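# Slow Mornings Swap: Your Questions, My Answers

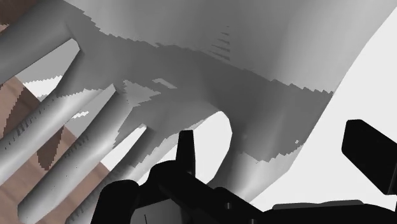 *Abilio Bermúdez*

I get a lot of email about the book swap I run out of my front room in Pumphrey, and I love it, but I keep typing the same replies at midnight. So I've put the usual ones on a page. If yours is missing, write to me anyway!

### How does the swap work?

You bring a book, you take a book. If you bring five you can take five, and if you turn up with nothing (it happens, people walk past and get curious) I'll lend you one and trust you to come back.

### Do I have to sign up?

Nope. There's a notebook by the door where you can leave your name and an email if you'd like the August reading list. Plenty of regulars have never written in it.

### What kinds of books do you take?

Novels, mysteries, cookbooks, poetry, travel, kids' books. I have 600 on the shelves right now and I'm running out of wall. Please, no textbooks and no encyclopedias. I still have most of a set that came in a wheelbarrow and I can't get anyone to take volume four.

### Is a beat-up copy okay?

If all the pages are there, yes. Pencil notes are fine by me (I like reading other people's margins). Mold is a no, even a little bit, as it spreads to everything else.

### Can you hold a title for me?

I'll hold it for 20 days, with your name on a slip of paper inside the cover. After that it goes back out. I used to hold things forever and ended up with a whole shelf of other people's good intentions.

### What's the Nindura shelf?

That's the long-book shelf, named after the town where my grandmother kept her library. Nothing under 244 pages goes on it. Why that number? It's the length of the first book she ever gave me, and I had to draw the line somewhere.

### Do you mail books?

Only to Somar, where my sister picks up a box and hands them around. Postage anywhere else eats me alive, sorry!

### Is there a reading group?

Yes, and it's very loose. We pick something short, 125 pages or so if we can find it, and talk until the coffee's gone. You can come without finishing. I've done it twice.

### Can I bring my kids?

Please do. Their books are on the bottom shelves, and there's a rug.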